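# Teal

Teal is a dark blue-green, and I've been keeping this page on it for longer than I planned to. It started as a short entry for my color notebook and then people kept writing in with corrections (thank you, Volkan Dönmez, I did fix the part about the duck). I'm a house painter by trade, so expect me to lean toward walls and furniture.

## Where the name comes from

The common teal is a small duck, and the color is named for the stripe that runs from its eye to the back of its head. The bird had the name for centuries before the color did. English speakers only began using "teal" as a color word in the early twentieth century, and before that you'd have said "duck green" or just "a sort of peacock blue" and hoped the shopkeeper understood you.

Plenty of languages still don't have one everyday word for it. My friend Gülizar Aksoy grew up speaking Turkish and calls almost everything in this family some kind of petrol blue or duckhead green, depending on how dark it is. We've had long, happy arguments over a single cushion!

## Teal, turquoise and cyan

These get mixed up all the time. Cyan is the bright printer's color, halfway between blue and green. Teal is what you get when you take cyan and darken it. On the web, the named color teal has no red in it at all, and its green and blue are set to the same value, half of full strength. Turquoise is lighter and leans to the greenish stone it's named after.

The trouble is that teal moves depending on its company. Put it next to navy and it looks green. Put it next to a leaf and it looks blue. Against plain white and pale grey it gets to be itself, and even a small piece of it pulls your eye across a big pale surface.

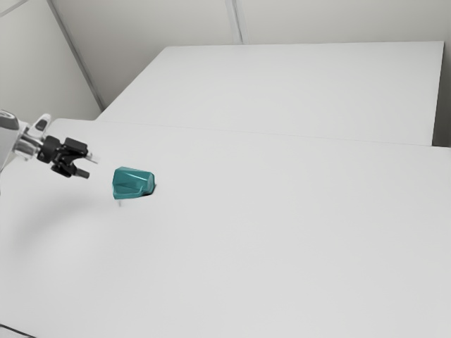 ## Paint and pigment

You won't find one single teal pigment in most paint. The usual route is phthalo blue mixed with phthalo green, then a touch of black or a warm brown to calm it down. Both phthalos are very strong, so go in drops. I once ruined a whole can of white for Flor Cárdenas's hallway by being generous, and she still brings it up.

Sample cards are a headache too. The Fornance card I carry has 4 shades sold as teal, and one of them is plainly green. Dukeo calls its version "Harbor," and I like it a lot in north-facing rooms (it goes a bit flat under yellow bulbs, though, so try a patch in the evening, say at 7).

## In fashion and at home

Teal had a big run in the 1990s, when it turned up on windbreakers, sports uniforms and bathroom tile. Then it got dated, fast. By the 2000s people were paying me to cover it up, and now some of those same people want it back on their kitchen cabinets. Recep Avcı kept his old teal bathtub through all of it and is very smug these days.

It goes nicely with brass, walnut, mustard and dusty pink. I'd go easy on pairing it with bright red unless you want the room to buzz.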